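I've been using Cerus 3 as my annotation and segmentation tool since November, mostly on garment handling, and I keep getting asked whether it's worth the switch, so I'm finally sitting down with a pot of tea to write it all out. The short answer is yes, with some grumbling. The long answer is the rest of this page (sorry in advance!).

For anyone new to it, Cerus takes wrist-view video, proposes masks and keypoints, and lets you fix them by hand before you export to whatever your policy trains on. We came over from Graltlow, which I loved dearly for years and which got slower with every release until opening a long episode meant going to find a sandwich.

## Masks and keypoints

The masks are where I fell for it. Clothes on a bed are a miserable thing to segment, and our bedroom episodes are full of patterned bedding, which used to send Graltlow off tracing the print instead of the garment. Cerus has a "one object, many colors" switch, and with it turned on a color-block sweater comes back as a single piece, cuffs and all. I tested it on 100 frames before I believed it, and I only had to repair a handful.
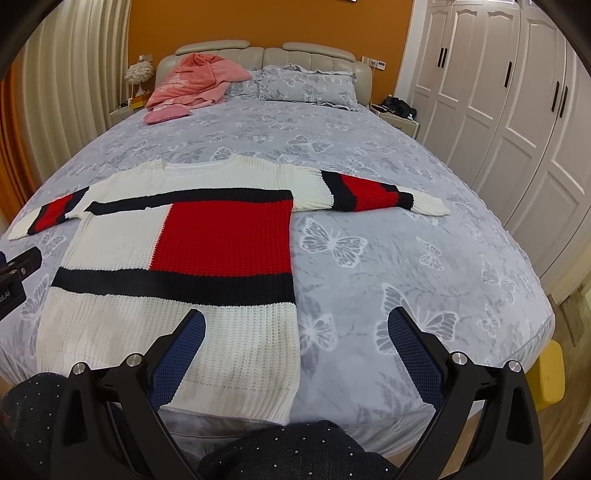
## Where it still struggles

Hems against pale sheets are its weak spot. The off-white ribbing at the bottom of that sweater bled into the pale sheet on my first pass, and I had to nudge the line back by hand. The black stripes and the red block came out lovely and crisp, as you'd expect. Sleeve keypoints are good as long as the sleeve is stretched out, but where the fabric gathers near the body the shoulder point likes to wander off, and I haven't found a setting that cures it. Mojtaba Azimi suggested raising the temporal window to 50 frames, and it helped a bit – at the cost of a very noisy fan.

It also once labeled a gripper finger as part of a garment for an entire episode. Go and set the tool mask first, before anything else. The option is hidden under Session > Geometry for reasons I can't guess.

## Speed, export and price

I loaded 3000 clips in one project and scrolling stayed smooth, which made me happier than it probably should have. Export to Dandau format works on the first try, though the depth channel comes out flipped unless you tick "legacy axes." Ghazal Rashti found that one for me after I'd wasted an afternoon blaming my own code.

The free tier stops at 1000 frames a month. That's plenty for a trial and hopeless for real work, so budget for a paid seat. Four stars from me, and I'd give it the fifth if they'd fix those hems.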